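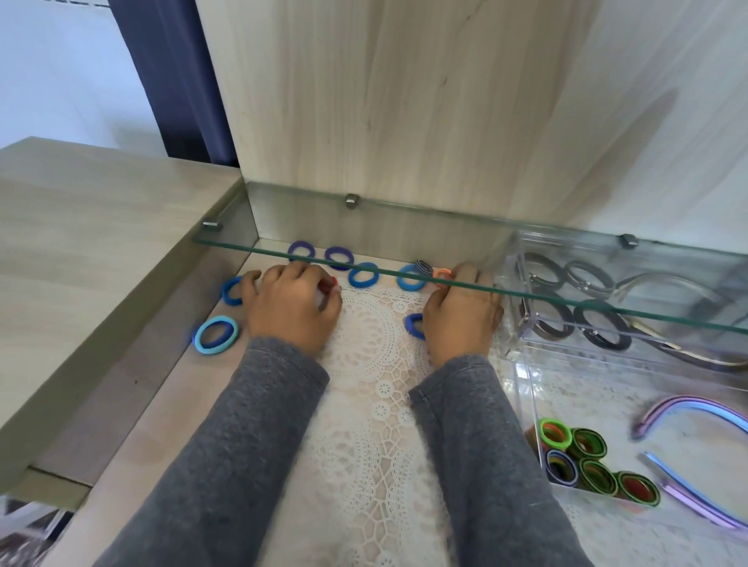 Elastic hair ties on a shelf. Small elastic goods fall under the revised labeling rule.

Plidport tightens fiber labels for small elastic goods

Retailers in Plidport will have to list the fiber and rubber content of small elastic goods from August, under a revised labeling rule published Thursday.

The rule covers hair ties, headbands, cuff elastics and sewing elastic sold by the piece. Such items were exempt if they weighed less than 30 grams. The exemption now applies only to goods sold as part of a finished garment.

Labels must state whether the core is natural rubber or a synthetic substitute, and give the outer fiber by percentage of weight. Loose items may share one label on the bin or card - individual tags are not required.

The city tested 337 products before drafting the change. Of those, 101 contained natural rubber that was not declared on the packaging, a concern for buyers with latex allergies.

Kolex, which supplies elastic cord to several local brands, said its spools already carry the required data. The importer Bennani asked for a longer transition and was given 16 weeks to clear unlabeled stock.

Testing will be handled by the Grirnau laboratory. The fee schedule has not been published.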